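Stullness cell: setup and upkeep notes

Stullness is the simulated two-arm cell we use for desk tidying tasks. This file covers how it is set up, what breaks, and how far to trust the numbers. Satish Goel wrote the first version. I have cut most of the claims I could not reproduce.

Contents

episodes/ - 1207 recorded runs
held_out/ - 56 runs, do not train on these
cell.cfg - robot base pose, joint limits, gripper force
reset.py - puts the room back between runs

Setup

Load cell.cfg before the room. If the room loads first, the base pose falls back to the default and the arms start inside the desk. The older notes from Girnard say the order does not matter. It does.

Set the random seed by hand. The launcher prints a seed at startup, but Mohit Bansal compared that seed with the one stored in the episodes and they did not match. Until somebody fixes it, believe the stored one.

Grasp check

After any change to the gripper settings, run the rod grasp and look at it yourself. The checker script reports a good grasp whenever the fingers close and touch something, and I do not think that should count for much. 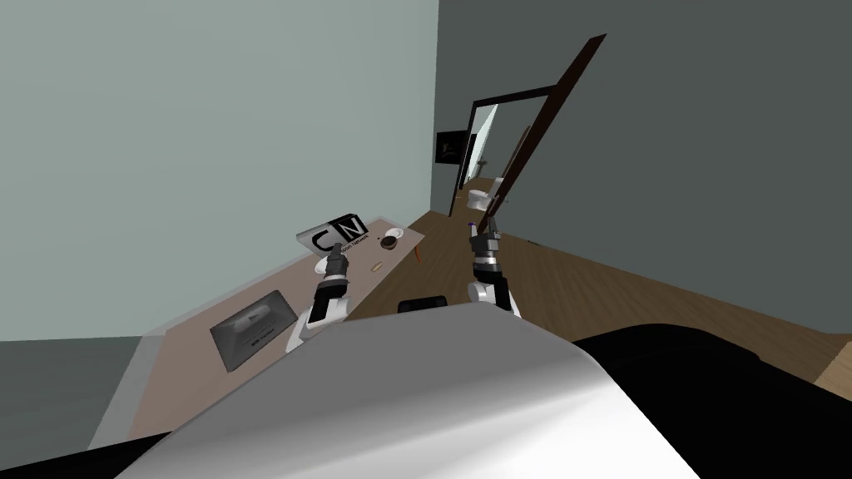
Rod held at its lower end by the right gripper, left gripper over the desk.

A hold this close to the end of a long, thin part is a fair test of the force setting. Too low and the rod turns in the fingers as the wrist moves. Too high and the solver starts to jitter - slowly, so a short run may look fine. Hold for 900 steps before you call it good. Aarti Maurya suggests 10 repeats with different seeds, and I would not accept fewer.

Upkeep

Clear the contact cache after every change to the finger meshes. Re-zero both wrists if a run was killed halfway. reset.py claims to do this, and for the left wrist it does.

Known problems

The success flag is generous. Amber Van Acker went through the February runs by eye and disagreed with it often enough that we stopped quoting a success rate.

Friction values were copied from Policarpio, which used a different gripper. We have no measurement behind them. Results on thin parts probably say more about those values than about the policy.

Nothing in this set has been checked on hardware. Please don't cite it as if it had.

Fixes to cell.cfg go to Mohit, with a replay attached.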